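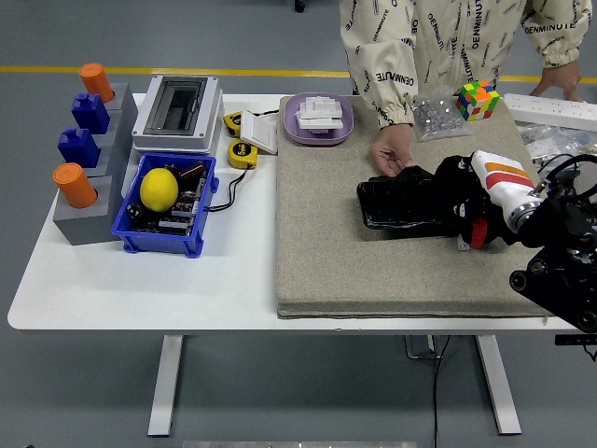
Step 1. Lay out the table before you switch anything on

The Anard hand kit from Cukilholm is sold as "ready to pick in 14 minutes." Ignore that. Give yourself an afternoon, and spend the first part of it on the table.

Put the things you plan to pick along the back and to one side, and keep the fabric mat clear in front of the hand. I use a mix: the stepped holder with its orange cylinders and blue blocks, a couple of tape measures, a Rubik's cube, a lemon in a crate of components. The brochure shows foam cubes, and any hand can grab a foam cube. Small parts stay in their clear bags for now.

Step 2. Let the hand rest on the mat

Start with the fingers down on the fabric and the arm relaxed. The manual says to start from a raised pose. Do that and the first calibration drifts, at least on the unit I was sent. Lindiwe Motaung at Hellthorpe had the same trouble with hers and got the same shrug from support.

Step 3. Run the finger calibration twice

Open the Msimang software, pick Calibrate, and wait for all the fingers to close and open. Then do it again. The second set of numbers is the one to save. If the thumb values differ by more than 10 between runs, check the wrist connector and start over.

Step 4. Pick one easy thing and one hard thing

Try a cylinder first. Stand it upright and set the grip force to 500. After that, go straight to a tape measure. It's heavy for its size and has an awkward shape, and you'll learn more from it than from a whole day of cylinders. Don't push the force up to 1000 to rescue a bad grip. The slider goes that high, but my motors got hot enough that I stopped.

Step 5. Write down the misses

The software logs a "success" whenever the fingers close on something, even if it drops a second later. Keep your own tally on paper. Mine looked a good deal worse than the one on the screen.

If your tally is still poor after a week, send the kit back while the return window is open. The glove is charged separately if it's torn, so check the fingertips before you pack it.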